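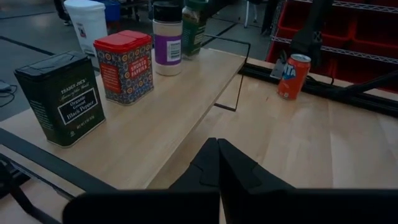
How far from the hob should the spice shelf be fixed?
Keep at least 70 cm between the nearest edge of the shelf and the nearest burner. Heat and steam shorten the life of ground spices and can loosen printed labels.

4. Loading the Lammers spice shelf

Before loading, check that the wall fixings from section 3 have been tightened and that the shelf sits level. Leave the shelf empty overnight if filler was used in the wall.

4.1 Sorting the containers

1. Take all spices out of the cupboard and stand them in a row on a table.
2. Turn each container so that its label faces you. Tins such as black pepper and smoked paprika usually have a front panel. Round jars may have the barcode facing you and need to be turned.
3. Read the date on each container. Put aside anything past its date.
4. Close all lids. Screw caps should be turned until they stop. Push-on lids should be pressed down at all corners.
5. Wipe the base of each container with a dry cloth.

Note: Drinks cans and bottles of oil are not suitable for this shelf. The front rail is too low to hold them if the shelf is knocked.

4.2 Placing the containers

1. Put tall jars at the back, against the wall.
2. Put rectangular tins at the front with the narrow side facing outwards. If the label is only on the wide side, mark the lid with one of the stickers supplied.
3. Leave a 2 mm gap between containers so that they can be lifted out without dragging.
4. Place glass jars on the lower tier only.
5. Fit the front rail and press until both ends click.

Caution: Do not load more than 200 g on any single clip-on hook. Hooks are for measuring spoons and small scoops.

Note: Pale powders are easily confused once decanted - garlic, onion and ground ginger look much alike. Keep them in the original jar or label the new one before filling it.

4.3 Cleaning

1. Remove the front rail and all containers.
2. Wash the rail by hand in water no hotter than 30 °C. Do not use a dishwasher.
3. Wipe the tiers with a damp cloth, then a dry one.
4. Refit the rail before putting the containers back.

If a rail clip is cracked, do not glue it. Replacement clips are sold in pairs under the Driltbridge name - see section 7 for ordering.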